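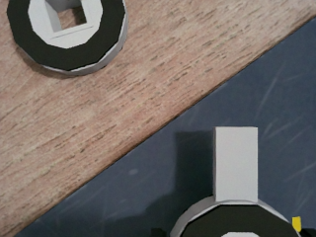 Caoimhe Nic Aodha
Research Engineer, Manipulation Group, Mandunton Laboratory

Notebook entry, Mon 31 May
Subject: Comparison of finger sets on the simulated peg part, with notes on the wrist view
Distribution: S. Gallagher, T. Cui, L. Fabbri, N. Mosquera

1. Purpose

The group has to decide which finger set goes forward to the physical cell in August. Two sets are under consideration. The first is the Plideck parallel set with flat pads, which has been the default in our simulation since the project began. The second is the Conix set, with a shallow curve cut into each pad to follow the rim of a round part. Today's work was carried out entirely in simulation. No hardware was powered.

The task is unchanged from the previous entry. The arm takes hold of the part that carries the rectangular peg, lifts it, carries it to the part with the square hole, and lowers the peg into the hole. Both parts are round and have black ring faces, and the view at the wrist is close enough that neither fits in it completely when they are set some distance apart.

2. Setup

The Ó Néill arm model was used with the standard controller. Stiffness and damping were left at the values Tianyou entered last month. Joint limits and approach speed were also left alone. The only change between the two series was the finger geometry and the contact patch that belongs to it.

Each finger set was given 185 attempts, for a total of 370. The starting poses were generated once, saved, and replayed for the second set, so that each attempt has a partner with the same layout. The part with the hole was allowed to rest either on the wood or on the mat, and at any rotation about the vertical. The two surfaces have the same friction value in the model. Lucrezia has asked before whether the mat should be given a higher one. It should, but the change was not made today, as it would have broken the comparison with earlier runs.

3. Results by stage

Grasp. The curved pads held the rim more securely. With the flat pads the part tended to rotate slightly between the fingers at the moment of lifting, and the rotation was carried through to the insertion. The controller does not correct for it, as the part pose is estimated before contact and is not updated until the hover point.

Transport. No difference worth recording. One attempt with the Plideck set ended in a joint limit stop. Its partner in the Conix series completed the same path by a narrow margin, and I regard the start pose as a poor one. It is flagged in the run log.

Alignment. The square hole makes rotation the deciding quantity. The peg and the hole are close in width, and a small error in yaw places a corner of the peg on the pale inner ring around the hole. The flat pads produced this fault repeatedly. The curved pads produced it less often, but when they did, the error was larger, and the search routine did not recover from it. I do not yet have an explanation. The logs suggest that the part settles into the curve of one pad before the other has closed, but I have checked only a few of them.

Release. The curved pads need more opening travel before they clear the rim. In several attempts the fingers touched the neighboring part on the way out. This can be corrected by changing the opening width in the controller file. Nidia has the current copy, and I will ask her to make the edit on a branch.

4. Wrist view

The still at the head of this entry is a rendered view with the peg part low and right of center and the other part in the opposite corner. It is kept here for the edge detection discussion.

The peg is easy to separate from the mat. Its front face is very light, the mat is a muted blue-gray, and the shadow beside the peg only sharpens the edge. The lower part itself is harder. Its black face lies next to that same shadow, and on the left side the outline depends on the thin gray rim. The detector lost this side in a number of the saved views and fitted the circle from the remaining arc.

The hole is in a better position. Its light inner walls show well inside the pale inner ring, and the tilt of the square can be read even with the top of the part out of view. The wood grain gave some false edges. The pale scratches on the mat gave fewer than I had expected.

Sinéad proposes moving the key light so that the shadow falls away from the part. I am not in favor of doing so in simulation alone. If the light cannot be moved in the physical cell, the detector will have to manage with the shadow in any case. This should be settled with Lucrezia, who has the drawings for the cell.

5. Grip force

The grip force command was set to 100 for both finger sets, in the controller's own units. A short trial at a lower setting was begun with the Conix set and abandoned when the part slipped at lift. It is not included in the totals above.

6. Actions

Caoimhe: go through the remaining alignment failures in the Conix series and compare finger closing times.
Nidia: opening width on a branch, then a repeat of the release stage only.
Tianyou: confirm that the contact patch for the curved pads is the revised one. The file name is the same for both versions and I could not tell from the header.
Lucrezia: position of the light in the physical cell; friction value for the mat.
Sinéad: detector settings for the lower part, with and without the rim weighting.

The saved poses are in the shared folder under the same name as last time, with the suffix "paired". Please do not regenerate them until the repeat of the release stage has been completed.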